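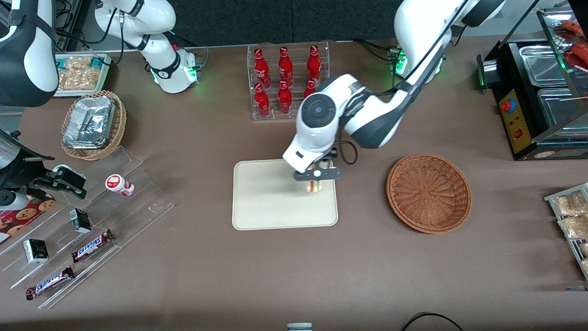 Last edited: February 16, 2021

Snacks & Hosting > Drinks table > How much to put out

marlow_kitchen
We're doing the open afternoon at the Furkesholm hall again and I've been handed the drinks and snacks. Last October we put everything out at the start and half of it sat there until closing. This year I have 123 small bottles and one long table. Do you set it all out or refill as you go? Also, trays or baskets for the snacks?

tenpin66
Refill. Put out enough for the first half hour and keep the rest under the table in the box it came in. People take two if they see a lot of them.

dorrit_b
I disagree with that. A thin table looks like the end of the party and guests hold back. I put out two thirds at the start and top up once. Baskets for anything in a wrapper, trays for bottles and cups. A tray with a rim stops a bottle from sliding off when somebody leans on the table.

marlow_kitchen
Two thirds sounds like a lot for our table. It also has to hold the napkins and the sign-in book.

gus.oneway
Move the sign-in book. It should be by the door anyway. At ours it was next to the juice and by the end of the day you couldn't read the first two pages.

For bottles I like a tiered rack at the back. It takes up less table and the labels face out, so people aren't picking up each one to see what it is. I have two from Priltus. They scratch if you wipe them with a dry paper towel, so use a damp cloth.

tenpin66
A rack is fine for show, but they tip if people pull from the top first. I had a Zudov one go over at a school thing. Never bought another.

gus.oneway
Was it loaded on the bottom row? Mine have never tipped with the bottom row full. Fill that one first and top it up first.

tenpin66
Bottom was half full. So maybe that was it. I still don't like them around little kids.

dorrit_b
Wicker is all right for wrapped things but line it if you have crackers or anything loose. Crumbs go down between the weave and you will be picking at it with a toothpick the next day. A folded dish towel works.

marlow_kitchen
OK. Plan so far: one rack at the back, a tray in front of it, baskets on the side for wrapped snacks, sign-in book by the door. I'll put out half and top up at the hour.

Does anyone chill them first? There's a fridge at the hall but it's small.

peg_alder
Chill the second half. The first lot goes fast and people don't mind it at room temperature in February. We did it the other way once and the cold ones were warm before anyone wanted them.

dorrit_b
Half is still too few to start with, but it's your table.

tenpin66
Half is plenty. Save the boxes for carrying the leftovers home.

marlow_kitchen
Thanks all. Going with half, and the second half in the fridge.

Thread views: 1,578
Contact the moderators | Forum rules | Back to top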